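Cusell Cartoon Board > Old Telly > Plakimville: did the last series ruin it?

torquil_f
Rewatched all 58 episodes of Plakimville over Easter. The first three series are lovely. Then the moles get a submarine and I lose the will.

BeathagP
The submarine is the best thing in it. You're wrong and I say so with love.

torquil_f
They live in a hill, Beathag.

kelechi_i
It went downhill when they swapped the narrator. The old one sounded like a man reading out a parking fine. Perfect for Mayor Wuscombe.

BeathagP
Same narrator all the way through, he had a cold for series 4. It's in the DVD booklet.

kelechi_i
A cold for a whole series?

BeathagP
They recorded it in a week. It was a cheap programme.
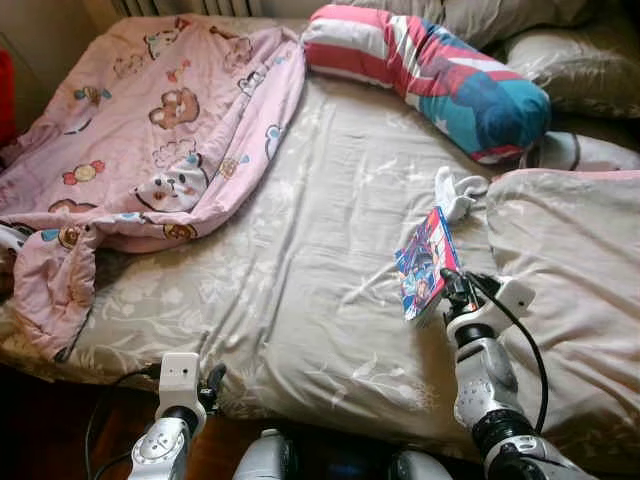
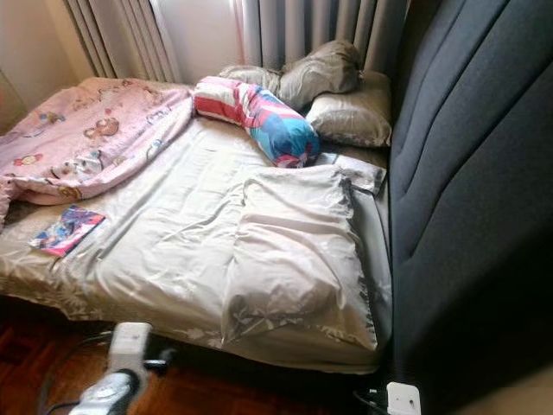

Pink blanket with the bears on, both times.

Sutherland, 2022-04-26

duvan_alv
Coming in on the submarine side. The episode where it gets stuck in the duck pond has a better script than most films I've paid for.

torquil_f
It's eleven minutes of a mole saying "reverse".

duvan_alv
Yes, and his voice gets sadder each time.

piyumi_c
Does anyone know why the town sign says 1838 in the titles and something else in the Christmas special? My daughter spotted it and now I can't rest.

BeathagP
Different background painter. The special also has the chapel on the wrong side of the river.

torquil_f
So we agree standards slipped.

BeathagP
We agree about the chapel.

Cusell Cartoon Board | Contact the moderators | Back to top
This site uses cookies to remember your login. OK / Settings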